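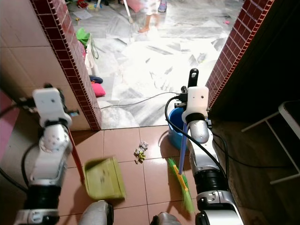
Ticket 1359: Line of grit left behind at the washroom doorway

Search the help log Search Clear

February, posted by the Lodmont floor care desk
4 minute read

Site: Pevville, second floor, doorway by room 207
Status: Solved, left open for comments
Tools: long-handled broom with green bristles, green dustpan on a red handle, blue bucket

What was reported

"Every time we sweep the doorway we get a thin gray line across the tiles where the dustpan was. We sweep it again and the line moves back a bit. It never goes into the pan. The scrap paper goes in fine, it's the fine stuff. Is it the broom or the pan? Can we order a new one of either?"

I love this kind of ticket. Everybody who has ever swept a floor knows that line, and it's so satisfying when you get rid of it! No new broom was needed and no new pan either, so please don't order one until you've read to the bottom.

First reply, 8:40 a.m.

Thanks for writing in. Could you try these before we look at the tools?

1. Pick up the paper first. Crumpled wrappers and bits of tissue ride along in front of the bristles and hold the pan lip off the floor. By hand or with one push of the broom, either is fine, just get it out of the way before you start on the dust.
2. Knock the broom against the inside of the trash can a couple of times. Hair and lint in the bristles will drag fine dust right past the pan.
3. Look along the front lip of the pan and run a dry cloth over it. Dried-on dirt there works like a little ramp.
4. Turn the pan so the lip sits across the middle of a tile and not on a grout line.

Number 4 is my favorite. It costs nothing and it fixes more of these than the rest put together.

Answer from the site, 10:15 a.m.

"Did 1, 2 and 3. Better. There was a fair amount stuck to the lip. Still a line, shorter. Couldn't do 4 very well, there isn't much room with the bucket where it is and the walls on both sides."

Second reply, 10:30 a.m.

Great, we're getting somewhere! A shorter line means the lip is sitting flatter than it was. The bucket can go wherever you like as long as it isn't where your broom wants to swing. At Nekidholm they had the same tight doorway and ended up keeping theirs well inside the room until the sweeping was done, then bringing it out for the mop.

About the narrow doorway: sweep from the edges toward the middle, and make your pile there. Short strokes. Keep the bristles on the floor at the end of each stroke, so nothing gets flicked over the threshold onto the floor you've already done. Once everything is in one small heap, set the pan down right up against it

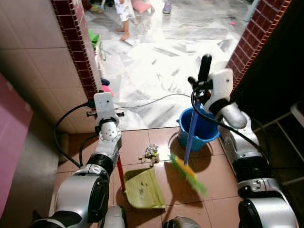 and tilt the handle a touch away from you until the lip lies flat on the tile all the way across. Then bring the broom in slowly. Most people go too fast at this point (I do it too, you can see the finish line!) and the fine dust jumps the lip or slides under it.

When the big bits are in, pull the pan back by a hand's width and go again. Do that 2 times. Then turn the pan a quarter turn and sweep what's left from the side. The line has nowhere to go after that, it runs along the lip and not under it, and in it comes.

Answer from the site, 1:05 p.m.

"Quarter turn did it. Wow. There's a trace in the grout, but nothing on the tile."

Third reply, 1:20 p.m.

Hooray! The trace in the grout is mop work, so leave the broom out of it. Fill the bucket with warm water and add one capful of the Ebrahimi floor soap for every 1000 ml. Going heavier leaves a film on glossy tile, and tomorrow's dust will stick to it. Wring the mop well and go along the grout lines first, then across.

Please rinse the dustpan while you're at it and stand it up to dry. Smudges on the pan itself do no harm, but a damp pan grabs dust and you'll be scraping it off next time.

Notes for the log

Cause: dirt on the pan lip, lint in the bristles, and pan placed on a grout line.
Fix: clean both, pile in the middle, pull back twice, quarter turn, finish from the side.
Parts sent: none.
Related: broom handle works loose in the head; dustpan won't hang on its hook.

One more thing from the site that came in after closing: they asked whether a wider pan would be quicker. On a big open floor, sure, go for it. In a doorway like this one I'd stay with the small pan, and if anyone has tried a wide one in a tight spot and liked it, add a comment under this ticket. I'd love to hear how you held it.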